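The Dark Cup on a Teal Cloth

Black drinkware is the hardest thing in the cupboard to judge by eye. A white mug shows its wall thickness, its stains and its chips at arm's length. A black one shows an outline and a highlight, and the rest has to be worked out by hand or under a good lamp.

Lakshmi Rodrigues has bought tableware for the Drillmont stores for 7 years and checks her samples over a plain coloured cloth. Teal suits her best. White throws too much light back and makes a dark glaze look grey, while a black ground swallows the rim altogether. A mid-tone blue-green leaves the edge of the cup readable from above, which is the view that matters when a hand is coming down to pick it up.

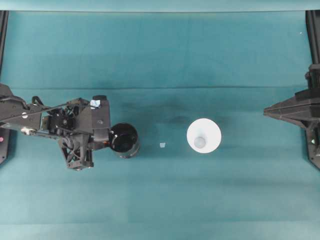
Seen from overhead, a black cup against teal keeps a clear edge, with a lighter grey showing on the lower side of the rim.

The rim is the first thing Rodrigues looks at. Glaze thins where it runs over a sharp edge, and on dark ware the thinning reads as a brown or grey line. An even line all the way round is normal. A broken one usually means the piece was dipped unevenly, and it will chip there first.

The inside is harder. A glossy black interior hides tea stains well, but it also hides the fill level, so people tend to overpour. Altier marks its cups with a shallow ridge below the lip for this reason. Gowda leaves the inside pale and glazes only the outer wall, at the cost of showing every ring of coffee.

Handles come next, and colour helps more than most makers allow.

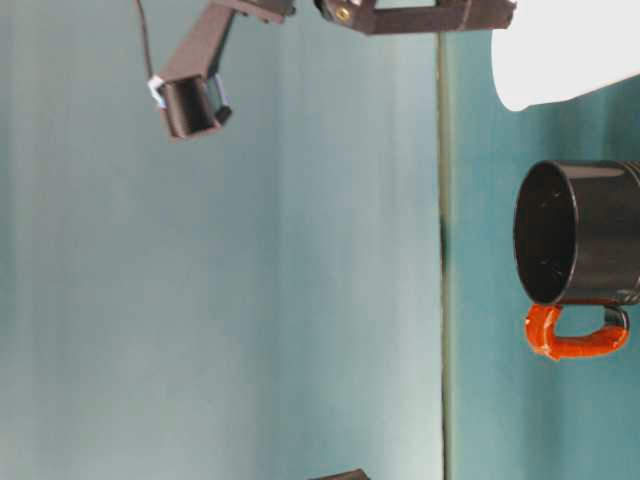 An orange handle on a black body can be found in poor light, at the back of a shelf or on a crowded drying rack. It also tells the user which way the mug is facing, and a plain black loop does that badly. The weak point is the join. Two colours meeting on a curve need a clean line, and any bleed will be visible for the life of the mug.

Shelf price is a poor guide to any of this. In the Tristarance spring range, due in March, the cheaper of the two black mugs has the better rim. Rodrigues ordered 600 of those and passed on the other.

For use at home, the cloth matters as much as the cup. A fold left in the fabric is enough to tip a narrow base slightly, so iron it or lay it with the crease well away from where the cups will stand.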